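Ticket 555: Slides with pictures print blank on the second floor
Opened by: Aoife Mac Mathúna
Assigned to: Nassoro Laizer
Site: Gostow teaching office
Status: Monitoring

Aoife, March 25, 2025
Hi Nassoro! The suturing handout is 68 pages and the printer by the stairs gives me every word of it, beautifully crisp, and then white boxes where the pictures go. Same file looks perfect on my screen. I've tried it from Ikance and from the browser. Restarted the printer, restarted me (coffee). Class packs need to be ready before April so there's no panic yet, but I'd love to get this one solved.

Nassoro
Ooh, good one. Text fine and pictures missing makes me think of the driver before the hardware. Can you send only page 3 to the printer, then print the same page with "Print as image" checked under Advanced? Tell me what each one does.

Aoife
Page 3 the normal way: blank box, caption underneath. Page 3 as image: it's there! Slow, a good long wait before anything moved, but it's all there.
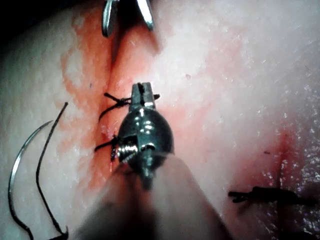
Closed jaws over the incision, black suture knot nearby

Nassoro
Fantastic, that narrows it down a lot. The print queue was moved to the new Jundico driver over the weekend, and that driver has a "Toner saver: skip graphics" setting that comes switched on. I've turned it off on the server. Please remove the printer from your computer, add it back, and print page 3 again with "Print as image" unchecked.

Aoife
Removed, added, printed. It works!! And fast, too. I ran pages 1 to 10 as well and every picture came out. The grays are a bit darker than on my screen but I like them that way.

Nassoro
Love it. The darker grays are the density setting, which I can bring down if the students complain. Two of the other queues had the same box checked, so I fixed those while I was in there. The Görtz label printer uses its own driver and wasn't touched.

Aoife
Sending the full 68 now, double-sided. Can you leave this open until the packs are done?

Nassoro
Sure thing. Set to Monitoring. Tray 2 is low on paper, by the way.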